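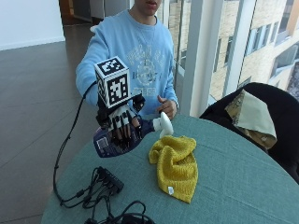 March 21, 2020

Spray bottle and cloth, round table, green tablecloth. Bakari on the bottle, me on the notebook, which is the cushier job.

The plan from Aiguo was 17 rounds: pick up the navy bottle, spray, put it down, wipe with the mustard cloth, leave the cloth how it lands. I had the cloth folded in a neat square for round one. Aiguo looked at it as if I'd ironed my socks. Crumpled it is. 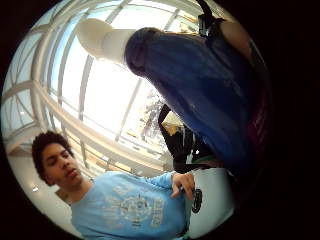 Water only in the bottle, by the way. The Mandilar cleaner leaves a grey bloom on the tablecloth and the whole room smells of fake pine until supper. The last of it is under the sink, label facing the wall, in disgrace.

Stopped after round 7 to argue about whether wiping a tablecloth counts as cleaning. Bakari says you wipe tables and wash tablecloths. Aiguo says write it down and carry on. Written down.
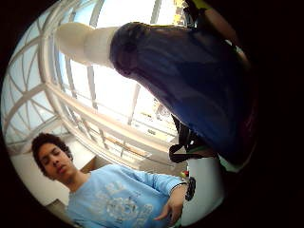 Does the mustard cloth go in the wash with the tablecloth?

Wash it separately, cold. The colour runs, and I'm rather fond of that green.

Still to do: refill the bottle, find the Vedholm funnel, give Bakari a turn at the notebook.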